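Zusero Two-Arm Sorting Cell

Product overview

The Zusero cell is a bench-height workstation with two robotic arms, sold to returns departments, rental linen and tableware services, and secondhand goods processors. It takes over the handling step between unpacking and grading: lifting mixed items, opening containers, separating soft goods from hard goods and placing each item at its assigned spot. Grading and pricing decisions remain with the operator.

Price: from $2,799 per month on a 12-month lease. Installation and the first two training days are included. Purchase terms on request.

How the work is divided

Each arm has its own gripper and its own task queue. The controller assigns an item to whichever arm can reach it with the shorter path, and holds the second arm back if the two paths would cross. One arm can work at a basket while the other handles a lid. Tasks that need both arms are queued together and started only when both grippers are free.
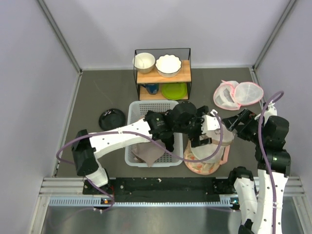
Item types are stored as profiles. A profile sets grip force, approach height and release point. The standard library has 568 profiles covering bowls, mugs, plates, lidded containers, bags and folded or crumpled textiles. A new profile is taught from the operator panel and can be copied to other cells on the same network. Items without a matching profile are left in place and reported on the panel.

Changes for staff

Customers should plan for the change in duties before delivery. At the Lachance returns site in Tristhorpe, four bench positions were reorganized when two cells went in. Two people now supervise the cells and clear reported items. The other two moved to grading, where a backlog had built up. No positions were cut, but shift start was moved up by half an hour to allow for the daily gripper check.

Annick Friesen, who leads the day shift there, lists the practical differences as follows. Repeated reaching and lid twisting are largely gone. Standing time is about the same. Interruptions have increased, and in the first weeks operators found it hard to return to grading after a panel call. The site now groups panel calls so that an operator visits each cell at set intervals. Murray MacPherson, maintenance, reports that cable checks take longer than the manual suggests and should be scheduled separately.

The cell does not record individual operator performance. Panel logs are stored by cell and by shift.

Maintenance

Gripper pads: inspect daily, replace every 500 operating hours.
Arm cables: check for wear and free movement weekly.
Work surface: wipe down at end of shift, arms parked.
Joint calibration: monthly, or after any collision stop.

Training

Day one covers safe entry, stop and restart, and clearing reported items. Day two covers profile teaching and is intended for one or two people per shift. Courses are run by Wai-kit Liu at the Trultden service center or on site. The next open course at Trultden is in May.

Sales contact: Chantal Gauthier
Page revised April 2022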